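Week 4: Getting a Reading Off a Cheap Sensor 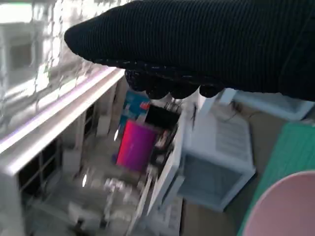 Fig. 4.1 Four fingertips and a ribbed black cover.

Notes by Wai-kit Pan. Bring a laptop and your Noleo board. If your board still has October's firmware on it, update it before the lab, as the old version talks to the serial port only when it feels like it.

Last week we wired up the light sensor and most of you got a number. Several of you got the same number all afternoon, which is a very stable reading and also a loose wire.

Raw values

The analogue pin doesn't know what light is. It compares a voltage with its reference and hands you an integer. When the Grelel kit prints 183, that means 183 steps up the scale. It does not mean 183 lux, whatever your lab report said.

Noise

Leave the sensor alone on the bench and the reading will still wander. Common culprits are long jumper leads, a phone charger sharing the power board, and your own sleeve. Take 13 readings, sort them, and keep the middle one. A median throws out the odd wild value, where an average politely lets it in and gives it a vote.

Calibration

You need two known points, one dark and one bright. Cover the sensor with a cap for the first (a thumb glows more than you'd think). Use the lamp in the Cliva box for the second, at the distance marked on the lid. Draw a straight line between them and don't trust it much past either end.

Logging

Write each reading to the card with a time stamp. One group last year logged 1214 readings with no times at all – a fine collection of numbers, in some order. Close the file before you pull the power.

For next week

Read the Bouvier handout on filters, up to the bit with the Greek letters. Hand in one plot with both axes labelled. Colour is optional, units are not.

Spare leads are in the grey drawer. Please put the dead ones in the bin and not back in the drawer.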